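Home | Trials | Grippers | Cameras | Checklists | Contact
Sat 27 June — by Lev Onyshchenko

Pre-run inspection checklist, simulated kitchen, two-arm trial
Gripper comparison: Grorkell fingers against Abugri fingers
Controller: Clellell. Second reader: Serena Zanetti

Please fill in every line before you start the batch. Write OK, NOT OK or N/A, and a comment if you have one. My comments from this round stay in, so the next person can see how I understood each point.

1. Scene loads without error messages. OK.

2. Both arms are present and both grippers are black two-finger type. OK. Left one over the front edge of the island, right one over the floor beside the right end.

3. Island top holds objects for the trial. OK. The book, the bowl and the shaker are on the stone.

4. Floor around the arms is free. NOT OK. Long white sticks are lying on the planks on the counter side. I did not stop the batch for this, but please see point 11.

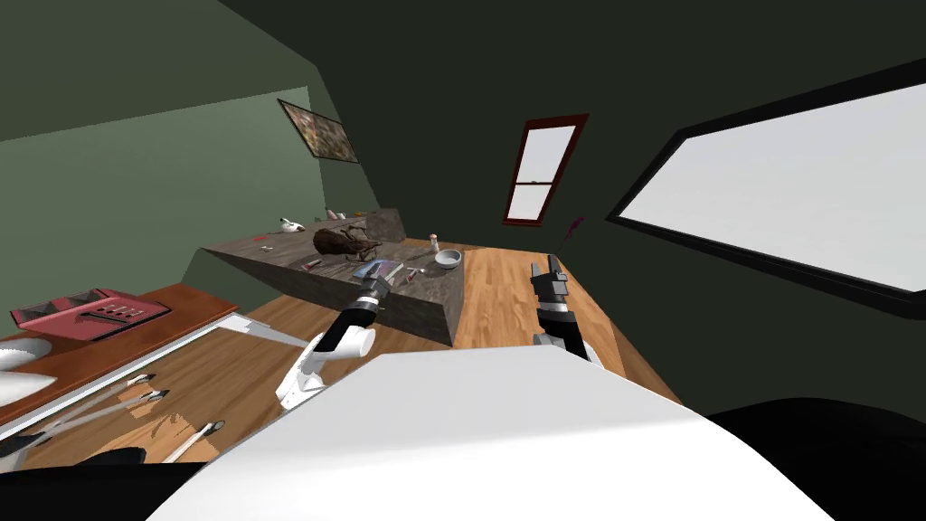
Page last changed: Sat 27 June

5. Horizon of the overview camera. NOT OK. The room is strongly tilted in this view. Serena asks if it is the camera mount or the base pose. I do not know yet. For judging the grip we use the near cameras, so the score is not touched.

6. Joint limits loaded for both arms. OK. Read them from the Clellell panel, do not trust the file name. In May we ran a whole day with the old limits.

7. Fingers open fully before the approach. OK for both sets. Look at the gap from the near camera and not only at the number on the panel.

8. Finger tips are visible in the near camera. OK. If the gripper body hides both tips, move the camera up and repeat points 7 and 8.

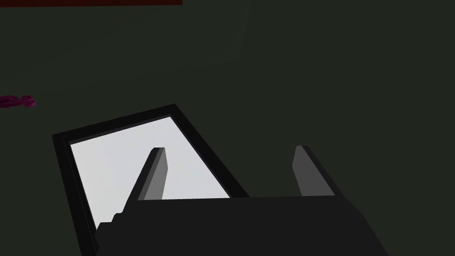 9. Contact settings are the same for both finger sets. OK after correction. The Abugri set had another friction value, left from the Illitz tests. I copied the value from Grorkell and restarted. Runs made before this correction are not counted — please do not mix them in the table.

10. Number of runs is equal. NOT OK. Grorkell has 648 valid runs, Abugri has 531. The target is 2,000 for each set. We must not write which one is better before the numbers are equal.

11. Risk of collision on the way to the object. Comment: the check is made for the arm links also, not only for the fingers. An object on the floor can be ignored only if no planned path goes lower than the island top.
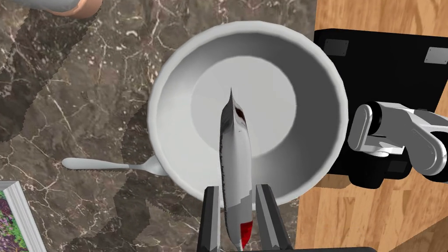
12. Narrow objects. Comment: with a thin or uneven shape the two fingers should close at the same time. If one finger touches first, the object turns and the run is marked "shifted", even when the lift is good. Serena wants a separate column for this, and I agree.

13. Release height over a container. OK. It is set the same for both finger sets. Measure from the rim, not from the bottom of the container.

14. Emergency stop in the controller window. OK. Tested 2 times, one time with each arm moving. It must be tested again after every update of Clellell.

15. Logs are saved in the shared folder and can be opened. OK.

Open points: 4, 5, 10. Serena will look at the camera tilt, I will finish the Abugri runs.

Checked by: L. Onyshchenko
Read by: S. Zanetti

Previous checklist | Next checklist | Back to Trials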